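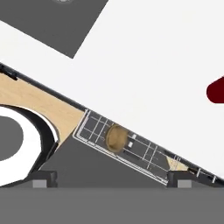

Residents of Trudcombe have asked for years why the town library closes before most of them get home from work, and one reader wrote in last winter that she had given up trying to return books in person. The Floston Library District is changing that.

TRUDCOMBE, 10/09/2015 -- The Floston Library District announced today that its Trudcombe branch will stay open until 8 p.m. on four evenings a week. The new hours are paid for by a two-year grant from the Naidoo Fund.

The branch now closes at 5 p.m. The district surveyed cardholders in February, and around 70 percent of those who replied said they would use the library more often if it were open later.

Evening visitors will have full use of the lending desk, the public computers and the study room. Holds can be picked up until closing. The children's section will keep its present hours for story time, but families may borrow from it at any time the branch is open.

The grant also covers three part-time positions at the front desk. Applications are being taken at the main office in Floston.

The Grorkness branch is not part of the change -- its hours will be looked at when the grant ends. Books borrowed in Trudcombe can still be returned there, and the outdoor drop box at each branch remains open day and night.

Library cards are free to anyone who lives or works in the district. Proof of address is needed to sign up.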